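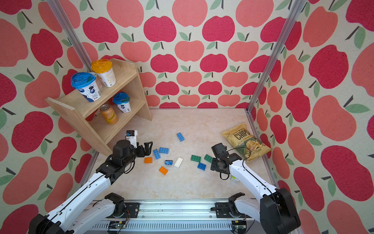

搜索 请输入关键词 搜索

重复图案壁纸的对花与损耗

一卷壁纸标称的面积，与贴上墙之后的面积，从来不是同一个数。差额主要来自对花。图案单元越高，每幅裁切时需要让出的余量越多；单元高度与墙高的比例不合适时，一卷纸可能少出整整一幅。家装预算里，这部分通常被归入“损耗”一项，由施工方凭经验加一个系数了事。

Kodamham的壁纸车间至今保留着一张手写换算表，由制版师Diệp Châu在试用期内整理。表的横轴是墙高，纵轴是图案单元高度，格内为每卷可得的整幅数。表中没有系数，只有整数，余下的部分一律按废料处理。她的理由是，余料能不能用在窗下或门楣，要看房间，不应由供货方预先替客户算进去。

对花方式大体分为三类。无需对花的，多为素色、细纹和竖条，各幅裁切长度等于墙高加上下修边量。平行对花的，左右两幅在同一高度上接续，每幅长度须进位到图案单元的整数倍。错位对花的，相邻两幅上下错开半个单元，奇数幅与偶数幅的起点不同，若从两卷中交替裁取，废料可明显减少。标签上的符号分别对应这三种情形，但不同厂家画法略有差异，订货前应以说明书文字为准。

水果与花卉一类的散点图案，看上去稀疏，对花要求反而高。几何纹样在接缝处偏差一毫米，人眼往往沿着线条滑过去；一枚果实被接缝从中间剖开，左右两半稍有高低，轮廓立刻断裂。因此Kodamham在排版时规定，主图形尽量避开纸边，留给接缝的应是底色或叶梢。做不到时，剖线须经过图形的垂直中轴，不得切在偏侧。

底色的处理是另一项容易低估的工作。纯平的奶油色底，在侧光下会把接缝照成一道浅影，滚压再充分也难以消除。在底色中加入细小的杂点，可以分散视线，也能掩盖纸张本身的纤维和轻微的套印误差。杂点不能有可辨认的排列，否则铺满一面墙后会出现斜向的条带。检验办法是把样张并排钉在墙上，退到房间另一端，半闭眼看。这一步没有仪器可以代替，车间里也一直由人来做。

颜色方面，红色系最难控制批次。同一配方，在不同湿度下干燥，深红可能偏紫，浅珊瑚色则容易发灰。两种红同时出现在一张纸上时，偏差会被相互放大。供货商Poulain的水性颜料按批附色卡，车间另留一份对照样，存放于避光的抽屉，存期365天，到期重做。客户补货时，凡批号不同者，均须在订单上书面确认，并建议将新批次用于独立的一面墙，在阴角处换纸。阴角两侧受光不同，轻微色差不易察觉；同一平面上换批，几乎必然可见。

阴角的做法值得单独说明。多数室内墙角并不垂直，整幅纸绕角粘贴，转过去的一边会逐渐倾斜，几幅之后，图案的横排已明显偏离顶角线。规范的做法是在角部断开，先贴的一幅越过角线少许，后贴的一幅重新吊垂线，压住前者。由此损失的图案宽度落在角内，正面观看时可以接受。阳角则相反，绕角宽度宜大，不宜在棱上收边，以免日久翘起。

Bakberg的一处老公寓提供了一个较完整的案例。业主要求三面墙连续贴同一款散点图案，第四面为窗，不贴。房间平面不是矩形，两侧墙向外张开，顶棚又有沉降。施工方Ollo先在正面墙中心吊线，把一列完整图形对准中线，再向两侧展开，使正面左右两端的剖切量相等。侧墙从阴角起另行定线，以踢脚板上沿为水平基准，放弃顶棚。顶部的误差由一道窄线条遮盖。

该工程初算用纸8卷，实际多用2卷。追查裁切记录，一卷因误把错位对花当作平行对花，头几幅全部作废；另一卷用于替换受潮起泡的部分。后者与图案无关，原因在基层。旧墙面刮除后只刷了一遍基膜，窗侧抹灰未干透即开始铺贴。Ollo此后把基层含水率的测量写入开工单，未达标不发料。

胶的选择取决于纸基。纯纸吸水后膨胀，涂胶后须对折静置，使其充分伸长再上墙，静置时间各幅应保持一致，否则图案高度会出现差异，对花从上到下越走越偏。无纺纸基本不胀，可将胶直接涂在墙上，省去静置，也便于日后整幅揭除。仿古类产品仍多用纯纸，原因在于油墨层的哑光质感，以及裁切边缘更为利落。代价是施工窗口短，修正余地小。

接缝滚压应使用窄轮，用力适中。凸印油墨层不得滚压，改用软刷拍合。溢胶用拧干的海绵吸取，不可横向擦拭，红色尤其容易拖出痕迹。铺贴完成后门窗关闭，自然阴干，不开暖气。气流会使纸边先干先缩，接缝拉开之后很难复原。

至于小空间，惯常的意见是避免大图案。Diệp Châu对此持保留态度。在她看来，关键在于墙面能否容纳足够多的完整单元。壁龛、储物间、楼梯下的夹角，墙面虽小，观看距离也近，大单元只要排得整齐，并不显得局促；反倒是中等大小的图形，在四边各被切去一截，最为零碎。她在车间的样册里为这类位置单列了一页，目前收有328号图案的两种配色，供裁样试贴。试贴样不回收，客户用图钉固定即可，早晚各看一次，再定单元高度和底色深浅。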